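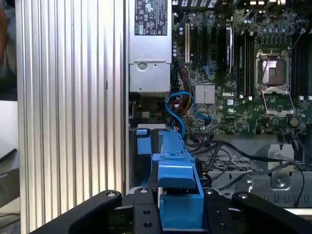
Urncombe open day recordings, README

Last edited April, by Jocelyn Friesen. Ask me first, then Remzi Başaran if it's about the arm.

What this is

Recordings from the open day at the Urncombe workshop. Visitors watched the arm work on old desktop computers, and we logged everything while they were there. 300 episodes in total, one folder each. Wrist camera, joint positions, gripper opening, plus a short text note typed by whoever was at the desk.

It's a demo set. Not tidy. If you want clean bench runs use the Nenstead set, which has the same arm and the same fingers but nobody leaning over the table.

The tasks

Four of them, named in the task field:

carrier_out - grip a drive carrier and draw it out of the bay
carrier_in - same thing backwards
cable_aside - move a cable clear of the bay, don't unplug it
present - hold the part up over the open case so people can see it, wait, then put it back

Most of the episodes are carrier_out becuase that's what people asked to see again. present was Remzi's idea on the morning and has no written protocol. Hold times vary a lot. Some are long, he was talking.

Computers

Dell workstations, side off, laid flat. Carriers are the blue plastic ones. Mains disconnected on all of them before the doors opened, and they stayed that way. CPU sockets: we didn't use them for anything, please don't read socket state as a label. Lids were left up or down as we found them.

Cables were not put back the same way between runs. On purpose at first, later just lack of time. So the blue SATA leads sit differently from one episode to the next and will cross the bay in plenty of them.

Who was driving

Two modes. "lead" means a person moving the arm by hand control, "auto" means the Campbell policy running by itself. Check the mode field and don't guess from the motion, the slow ones are not all auto. In the afternoon visitors were allowed to have a go in lead mode with Remzi on the stop button. Those have visitor = yes. They're jerky and some of them are lovely.

Files in each folder

wrist.mp4 - wrist camera
joints.csv - one row per tick
grip.csv - opening, commanded and measured
note.txt - free text, can be empty
meta.json - task, mode, visitor, result

Frame rate is 30 per second throughout. joints.csv runs faster than the video so match on timestamp and not on row number. Clock on the desk machine was an hour out until lunch. Corrected in meta.json, NOT corrected in note.txt. If a note says 9.40 and the metadata says 10.40, believe the metadata.

Results

ok, dropped, stopped, unclear. I marked these afterwards from the video, one pass, no second person checking. "stopped" only means someone pressed the button, it doesn't mean a fault. A few were pressed so a question could be answered.

Known problems

- 17 episodes have no grip.csv. Logger fell over after a restart and we didn't spot it. Video and joints are fine. List is in missing_grip.txt.
- The release latch on one carrier got stiff as the day went on. Grip values creep up in the later runs, the sensor hasn't drifted.
- Fingers fill a good part of the lower view when closed round a carrier. Crop if you like but you will lose the contact.
- Lighting changes. Blinds went up, blinds went down.
- Bare metal inside the cases gives glare, worst on the side panel and the power suply.
- Sound was removed from everything. Don't ask for it, it's gone.

People in view

Visitors were told at the door that the arm was recording. The camera points down so it is mostly hands and clothing at the edges. Faces blurred where we found any. If you find one we missed send me the folder name and I'll pull the episode the same day.

Labels we haven't done

No boxes, no masks, no grasp points. Notel have offered to mark carriers and cables on the video, nothing agreed yet. If you've done your own labels for part of it please send them over, any format.

Splits

None supplied. If you make your own, split by computer and not at random, otherwise near copies end up on both sides. Computer number is the first part of the folder name.

Use

Teaching and research, fine. Ask before putting clips in a public talk. Say it came from the Urncombe open day, that's all the credit we need.

To do

- redo note.txt times
- second pass on "unclear"
- write down what Remzi was doing in present
- get the stiff carrier swapped before Nenstead want the arm back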